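4.2 Setting up the Lernivora drip kit for raised beds

The kit waters one raised bed from an outdoor faucet. Flush the supply line before you begin.

1. Screw the filter and the pressure regulator onto the faucet by hand. Do not use a wrench.
2. Push the main hose onto the regulator outlet until it stops, then tighten the collar.
3. Lay the main hose along the short end of the bed and fix it with the stakes supplied.

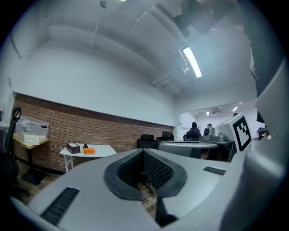
Gray housing with black slotted vents.

4. Punch one hole in the main hose for each row of plants. Keep the punch square to the hose.
5. Press a barbed connector into each hole and attach a drip line.
6. Cut each drip line to the length of the row and leave the ends open.

CAUTION: Do not run a drip line longer than 360 inches. Plants at the far end will receive too little water.

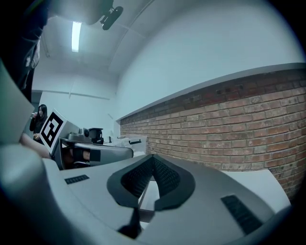
7. Open the faucet halfway and let water run from the open ends until it is clear. Close the faucet and fit the end caps.
8. Open the faucet fully and check every connector for leaks.

Note: Beds filled with coarse mix drain fast. Use two short watering periods per day in place of one long one.

Note: In areas with frost, drain all lines and bring the regulator indoors by November. Replacement end caps are sold as part 395.

Section revised May 12, 2025, by Sorcha Baird.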